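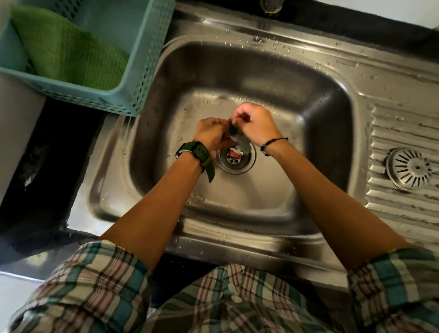 Dustetti home recording kit: your questions, my answers

I'm Heledd Gape and I look after the people who borrow our kits. Most of these questions reach me by email, usually more than once a week, so I've put them in one place. If yours is missing, write to me and I'll add it.

What do I get in the box?
A head-worn camera on a soft band, a battery pack with a belt clip, two charging leads, a memory card already fitted, and a printed list of jobs. There's also a little cloth for the lens. Please use it! Half the recordings I send back are sent back for a greasy thumbprint.

What are the recordings for?
They go to teams building household robots, who need to see how hands do ordinary jobs in ordinary kitchens. Our main customer at the moment is Clundetti, who are working on a two-armed kitchen machine. You'll find their name on your agreement.

What sort of jobs are on the list?
Washing up, rinsing veg and salad leaves, wiping down worktops, folding towels, putting shopping away. The sink jobs are the ones we're always short of. Water is awkward for robots, and so are small floppy things that you hold between your fingertips, so anything that has you pinching, rubbing or peeling over the basin is very welcome.

Do I have to tidy up first?
Please don't. I had a lovely man ring me after he'd scrubbed his whole kitchen and put everything away in cupboards, and we had to ask him to do it again with his things back out. Droplets on the drainer, a cloth in a basket, a bit of wrapper in the plughole - leave it all as it is. The robot won't be going to a show home.

How should I wear the camera?
Band level, just above the eyebrows, lens tipped down until your hands sit in the middle of the preview when you're working. Tall people need to tip it further than they think. If your sleeves or shirt front show at the bottom that's fine. If all you can see is tiles, tip it down some more.

Can I keep my watch and jewellery on?
Yes, wear what you'd normally wear. The exception is anything with your name or medical details on it, which should come off or be taped over.

Is the camera waterproof?
Splashproof. It copes with a tap turned on too hard, and it will not cope with being dropped in the bowl. Ynyr Gittins in our workshop has had two come back that way and he'd like there not to be a third. If it does go in, switch it off, don't charge it, and ring us.

How long is a recording?
Aim for 8 minutes a job. Shorter is all right if the job is short - please don't wash the same cup over and over to fill the time. The battery does a bit more than two hours in one go, and the light on the side turns amber when you should stop.

Will anyone see my face or hear me talking?
The camera points away from you, so your face only turns up if there's a mirror or a shiny kettle about. The microphone is off and you can't switch it on by accident. Before anything leaves us it goes through Gethin, our checking software, which blurs faces and addresses, and then Eirlys Kneath or one of her team watches it through. If you notice something you'd like removed, send me the clip number and we'll cut it.

What about other people in the house?
Ask them first. Anyone over 18 who might wander in needs to sign the one-page form. We don't take recordings with children in them at all, so wait until they're at school or in bed.

How am I paid?
Per accepted job, by bank transfer, within 5 working days of us checking the card. Rates are on your agreement. If we turn a recording down I'll tell you what was wrong and you can have another go.

Can I buy the kit?
Not from us, it's a loan. Georges Chidiac handles sales for businesses that want a set of their own, and his order code for the full pack is DK-914.

Do you cover my area?
We post anywhere on the mainland. If you'd sooner collect, the Asarden office hands kits out from 10am, and Elis Morris will fit the band for you and run a quick test while you're there. Bring photo ID. Parking is at the back, past the tyre place.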